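From: Stirkik list
Date: March 29, 2024
Subject: Re: Trays for messy jobs, worth it?

On the Stirkik list, a member wrote:
> I keep wiping down the table after every job and I'm fed up with it.
> Has anyone tried working on a big metal tray instead? Does it
> scratch? And what do you do about bits that stick to a plate?

Oh yes, do get one! I've had mine since February and I love it (my table has never looked so good). It's a Nikham, a big rectangle in brushed steel, and it cost me 40 pounds with 11 more for delivery. It does pick up fine scratches, but on a brushed finish they vanish into the grain, so I've stopped looking for them.

The rim is the best part. Crumbs and clumps stay put, and at the end you tip the lot into the bin and give the tray a wipe. The Janum one is 75 pounds and deeper, lovely if you've got the room to store it, which I haven't.

As for your sticky bits, my way of going about it:

1. Lay the plate flat on the tray and leave space on every side, so there's somewhere for the bits to go.

2. Turn the plate so a corner points towards whatever you're picking off. You get a much better angle on it, and a long wooden handle can rest beside the plate while you work on the far corner.
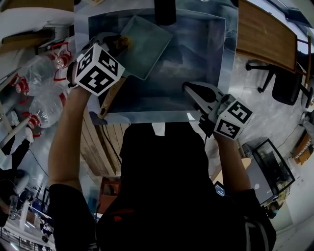
3. Start with the biggest clump and save the smears for a damp cloth.

I'm trying the Hosseinzadeh scraper next and will report back. Do tell us which tray you go for!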